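I've stopped believing in the gift card. My sister-in-law gave me one for the Tatano store in July, worth 100 dollars, and I still haven't used it (it's in a drawer with the takeout menus). A card says go pick something yourself, I was busy. Fine, we're all busy! But I'd take a chipped mug from Doležal's junk shop over it any day, because someone had to stand there and think of me while holding it.

People tell me mailing real things is a pain, and sure, it costs more and the line at the Banberg post office is awful.

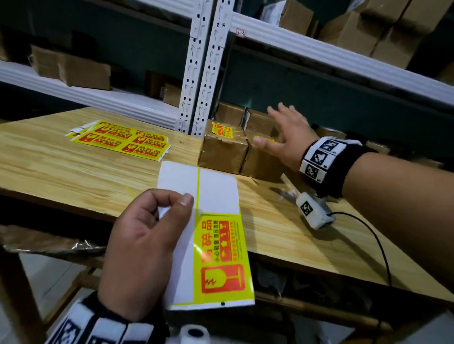

What I love about a parcel is that it makes you fuss over a person. You tape up the brown paper, you peel off a bright yellow sticker with a broken wine glass on it, and the whole time you're picturing your aunt's face. I've never pictured anyone's face while typing in a card number. So my aunt is getting the mug.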